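Assunto: Re: [partilha-cozinha] Regras para emprestar utensílios
Data: 8 de abril de 2019

Caros membros da lista,

Agradeço as respostas à minha primeira mensagem. Peço desculpa pelo meu português, que ainda estou a aprender. Junto algumas fotografias.

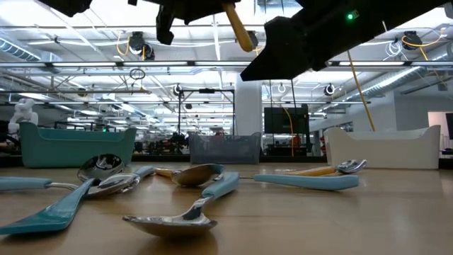 O empréstimo entre vizinhos da rua Rweyemamu funciona bem quando cada peça tem uma ficha. Na ficha escrevemos o nome, o estado e a data de devolução. Para uma espátula como a azul-esverdeada, de lâmina larga e plana, basta uma linha; para a máquina de massa Dratton é necessário descrever também os acessórios. Proponho então estas regras:

1. O prazo normal é de duas semanas e pode ser renovado uma vez.

2. Quem recebe a peça verifica a ficha na presença de quem a entrega.

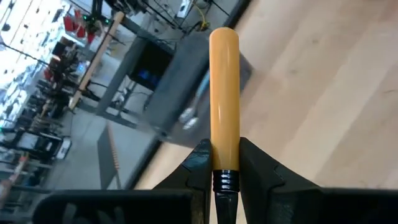

3. Se a peça se estragar pelo uso normal, paga a caixa comum. No ano passado gastámos assim 99 euros.

4. As facas não se emprestam a menores.

Sobre o armário da sala Tovitz, penso que devemos continuar com ele até julho. A renda é baixa e a chave fica na mercearia.
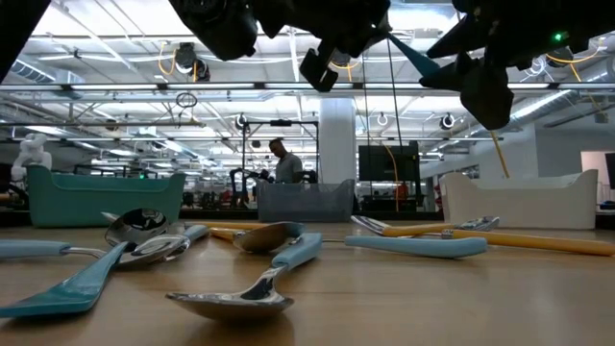 Depois de julho teremos de decidir se o mudamos para o rés-do-chão, o que seria mais cómodo para as pessoas idosas. Pedi um preço para o transporte e ainda espero a resposta.

Quanto à separação dos talheres, recebi esta objeção:
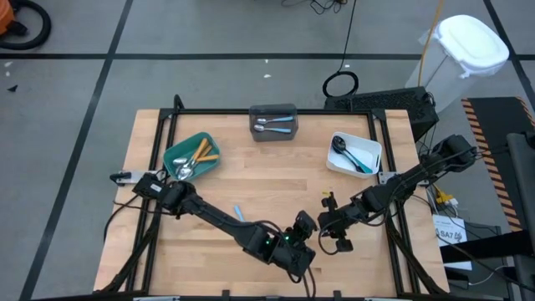
Mwajuma Massawe escreveu:
> Não concordo com fichas para talheres.
> Uma colher não precisa de papel. Emprestem
> conjuntos completos e escrevam só o total.
> E quem vai guardar as fichas antigas?

Aceito a primeira parte. Para os talheres, uma ficha por conjunto. As fichas antigas posso guardar eu, numa pasta.

Com os melhores cumprimentos,
o responsável pelas fichas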